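Ralcombe Computer Collection
Progress report to the Soltcombe Fund
Wednesday, July 22, 2026
Prepared by Darragh Ní Mhurchú, collection manager

Summary

This report covers work on the Wusia portable computers from the start of the grant period to the end of last month. Cleaning and testing are on schedule. Tape recovery is ahead of schedule. The manual scans are behind, and the reasons are set out in the section on paper material. Spending is within the approved total, but we are asking to move money between two budget lines.

Background

The Wusia was a battery-powered portable with a four-line display, a built-in cassette interface and a cartridge slot on the left side. It was sold mainly to surveyors and small offices. The Ó Flaithearta donation gave us 95 machines, a large number of cassettes, and several boxes of manuals, service sheets and dealer letters. Almost none of it had been looked at before the grant began.

The agreed aims were to get as many machines as possible into stable condition, to read and store the contents of the tapes, to scan the printed material, and to write a working emulator that people can run at home.

Machines

Every machine now has a record with its serial number, board revision, outside condition and a note of any modification. The first job was taking out the backup batteries. Many had leaked. Where the leakage had reached the main board we cleaned it with white vinegar, rinsed it with distilled water and then alcohol, and left the board to dry for a full day before any power was applied. Tracks that had been eaten through were repaired with fine wire.

The power supply section is the most common fault. The original capacitors have lost capacity or gone leaky, and the display voltage drops until the screen is blank. We replace the full set on each machine that is going to be run. Machines that will only be stored are cleaned and left with their original parts, apart from the batteries. This was agreed at the start and we have kept to it.
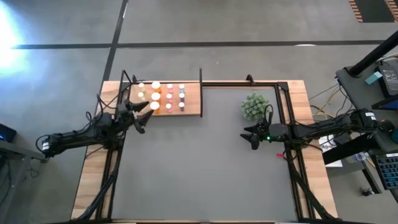 Worktable with its gray mat and wooden border.

Displays are harder. The liquid crystal panels darken from the edges inward, and we have no way to reverse that. We tried new polarizing film on two panels. One came up well and the other cracked during removal of the old film. We will not try this again on a working machine unless the display is already unreadable. The ribbon joining the panel to the board can be re-bonded with heat, and this has brought back missing columns on several units.

Keyboards have mostly responded to cleaning. The carbon pads under the keys wear thin on the number row, and we have been using conductive paint on the worst of them. It is too early to say how long the paint will last under regular use.

ROM versions

We have read the ROM chips from all working machines and found 2 versions. The earlier one has an error in the date routine and a slower cassette loader. The later one fixes both but uses a different memory address for the keyboard buffer, and some of the commercial programs check for it. A program written for one version may stop with an error on the other. The service sheets mention a third version. We have not found it in any machine so far and are treating it as unconfirmed.

Tapes

The target for the whole grant was 300 tapes read and stored. We reached 200 at the end of May, which was the target for this stage plus a good margin. Each tape is played on a deck with the head angle adjusted by ear and then by meter. The audio is saved without compression, and a decoding program turns it into files. We keep both the audio and the files, so that a tape can be decoded again later if the program improves.

The Wusia records each block twice. When one copy has a dropout the other can often be used in its place. We changed the decoder to do this byte by byte instead of taking whole blocks, and many tapes that had failed on the first pass could then be read in full.

Most of the tapes hold customer work: field measurements, invoices, mailing lists. Some of this contains names and addresses of private individuals. Those files are stored but will not go into the public archive. The commercial programs, the user group tapes and the type-in listings will go in once rights have been checked. Rights checking is slow - several of the publishers closed without passing their catalog to anyone we can identify.

Paper material

Scanning is behind. The user manual and the BASIC reference are finished and have been corrected by hand. The service manual is not. It has large fold-out circuit diagrams that do not fit our scanner, and our first attempt at joining partial scans produced lines that did not meet. We have since had one diagram done by a map scanning service and the result was good. Having the rest done the same way will cost more than the scanning line allows.

The dealer letters have been sorted by date and put into acid-free folders. They contain useful details of faults and price changes, and of an expansion unit that appears to have been announced and then dropped. Scanning of these has not started.

Emulator

The emulator starts both ROM versions and runs the built-in BASIC correctly in all the tests we have written. Sound is working. Cassette loading works from the stored audio as well as from decoded files. The printer port is only partly done: text comes through, but the graphics mode does not. Timing is close to the real machine, though the cursor blinks slightly too fast and we have not yet found the cause.

A test copy has gone to a small group of former owners. Their main request was for a keyboard layout that follows the original key positions. It has been added. They also reported that programs saved in the emulator could not be loaded back onto a real Wusia. The fault was a short leader tone, and it has been corrected.
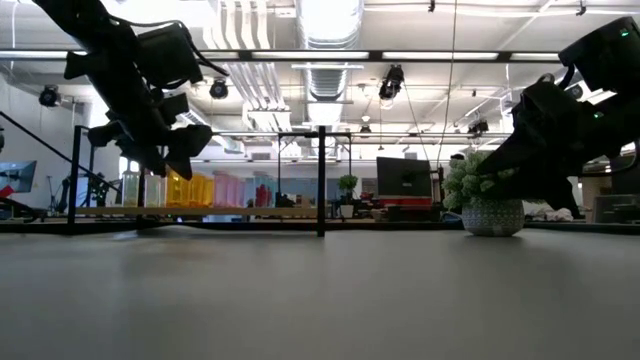 Spending

Parts have cost less than planned. Capacitors were bought in bulk and we needed fewer replacement connectors than we had allowed for. Storage boxes and folders came in at the expected price. The scanning line is fully committed.

We ask for approval to move the unspent part of the parts line to scanning, to pay for the remaining fold-out diagrams. The total grant would not change. A revised budget sheet is attached to the email that came with this report.

Problems and risks

The supply of working cassette decks is a concern. We have been using two, and the belt in one has been replaced twice. A spare has been bought and serviced.

Some of the cartridge programs are on chips that lose their contents with age. We moved these up the list and have read all the cartridges in the donation. Two gave different results on repeated reads and may already be damaged. We would like to compare them with copies held elsewhere and have written to two private collectors.

Next stage

Finish the remaining tapes, including those set aside for baking or splicing.
Complete the service manual scans, if the budget change is approved.
Begin scanning the dealer letters.
Finish the printer graphics mode and release the emulator with its source code.
Put the first part of the archive online, limited to items with clear rights.

The next report will include a full list of machines with their final condition grades. Questions about this report or the budget request can be sent to the Ralcombe office, marked for the collection manager.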